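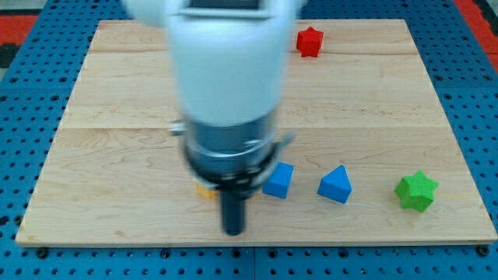

Issue 3 · 8/18/20 · p. 1

# Pultorero Tabletop Block Kit

Data card for the Pultorero kit, sold by Gededside as a bench package for pushing and sorting work with a single arm. Maintained by Margit Csonka. Replaces the February issue.

## What the kit covers

The kit is for teams that already own an arm and want a fixed, repeatable task surface. It supplies the work surface, the colored blocks, the rod-shaped end tool and the log format. The arm, its controller and the perforated metal table are not included.

| Item | Supplied by | Notes |
|---|---|---|
| Wooden board | Rácz | light-colored, rectangular, laid on the table |
| Block set | Rácz | star, cube and triangular prism shapes |
| End tool | Grukimach | narrow black cylinder, rounded tip |
| Log reader | Gededside | command line only |

Block colors in use on the board include red, green, blue and yellow-orange. Both star blocks have a similar form, so a policy that keys on shape alone will confuse the red one with the green one. Use color as well.

## Setup

1. Bolt the board to the table before powering the arm.
2. Fit the end tool straight down from the wrist collar. Do not overtighten.
3. Run `pult home` and wait for the prompt.
4. Lower the tip in steps until it hovers just above the wood, then run `pult zero`.
5. Scatter the blocks by hand. Overlap is allowed in the camera view but not on the board.

Repeat step 4 after every tool change. The zero value is stored per tool, so swapping back to an old tip does not restore a valid height if the collar has been opened.

## Sample log

A sample log ships with the kit: 400 episodes, of which 155 are single-block pushes and 125 are two-block sorts. The rest are free motion with no target and can be filtered out with `--targets-only`.

Each episode folder holds one video, one joint log and one text file with the goal.

## Known issues

- Fast moves blur the arm in the video. Joint logs are not affected – use them for timing.
- The collar can hide small blocks from the camera. An occluded block is still listed in the goal file.
- Star blocks cast a shadow on the board that simple color thresholds may pick up as an edge.
- `pult zero` accepts a height below the board surface without a warning. A check is planned.
- Reader versions from the February issue do not open the current joint logs.

## Spares and support

Tips and single blocks can be ordered from Gededside by shape and color. Boards are sold whole and drilled to order – send the hole spacing of your table with the request. Collar parts go through Grukimach directly.

Corrections to this card: Margit Csonka, Gededside.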